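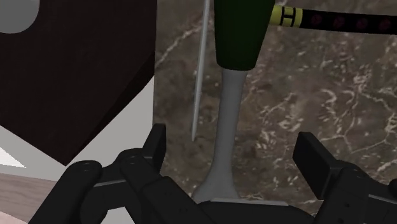 Home Builds Simulation Wrist Camera Parts List Contact

Setting up a simulated wrist camera for a two-finger gripper

Mahtab Mirzaei, 16/06/2026

This page covers the camera view for the Flellar arm, the bench-top build from the earlier pages. It assumes you have the arm model loading in the simulator and the gripper opening and closing on command. If the fingers drift or jitter when idle, fix that first. Camera work on top of a bad joint setup wastes an evening.

The goal is a rendered view from the wrist with both fingertips in it, an object between them, and enough background behind the object to make detection a fair test. The same view is used later for the grasp trials.

What you need

The Flellar model files, version 3 or later
The Drasard object pack (504 meshes, mostly household and toy items)
A folder of surface textures
A text editor and a terminal

Step 1. Mount the camera

Attach the camera to the last link of the wrist, before the gripper joint. Do not attach it to the palm. On this model the palm is a separate body with its own small compliance, and a camera parented to it shakes when the fingers hit their stops.

Start with the camera looking straight out along the approach axis, then tilt it toward the fingers until the pads come into view. The fingers should rise from the bottom of the view, with the rim of the palm just showing between them. If the whole palm is visible, the tilt is too steep and you are spending pixels on a part that never changes.

Step 2. Set the clipping distance

The near clipping plane is the usual cause of missing fingers. The default in most simulators suits a camera standing across the room. At wrist range it slices the knuckles off or drops the near finger entirely. Lower it until both finger assemblies draw complete with the gripper fully open, then close the gripper and check again.

Step 3. Check the pads

Open the gripper and look at the two pads. They should tilt by matching amounts on opposite sides. A camera mounted off center makes one finger look larger and further into the view than the other. A little of this is acceptable and you can leave it, provided the real camera bracket has the same offset. Measure the bracket and copy the number over.

Black fingers need some attention to lighting. With a single overhead light the links merge into one dark shape and the pivot holes vanish. Add a weak fill light near the wrist until the segments separate.

Step 4. Place a test object

Pick something tall with a change of width along its length. A goblet-like shape or a handle with a flared foot works well. A plain box tells you very little about whether the view is aligned. Stand it between the open fingers and leave the gripper open.

It is fine for the top of the object to run out of view. At this range it will with most tall items, and the detector has to cope with that. What matters is that the part between the pads is visible.

Step 5. Add clutter

Load several more objects at random positions and include at least one thin one. A narrow metallic rod close to the target is a hard case – depth estimates tend to skip it – and you want to meet that in simulation. Long handles with printed or wrapped patterns are also useful, as strong repeating marks draw false matches.

Change the surfaces too. Veined marble behind the object is harder than plain white, and wood grain sits somewhere between. I mix all three in the same set. Large plain boxes in dark colors are good for blocking part of the background.

Step 6. Render and inspect

Render a small batch first. I use 245 views, which finishes over lunch on the Stusidside workshop machine. Step through them by hand and delete any where an object has spawned inside a finger. Then run the full set. Mine came to 1,557 after cleaning.

Step 7. Compare with the bench

Put the real gripper in the same pose and take a picture from the real camera. Lay the two over each other at half opacity. The finger edges should line up near the tips. If they match at the tips but spread apart toward the knuckles, the field of view is wrong. If the whole gripper is shifted, the mount position is wrong. Correct the mount before touching the lens values.

Export the final camera settings to the Nikzad config file and keep a copy with the arm model. The grasp trial page reads them from there.

Previous: Gripper Joint Limits Next: Grasp Trials Back to Top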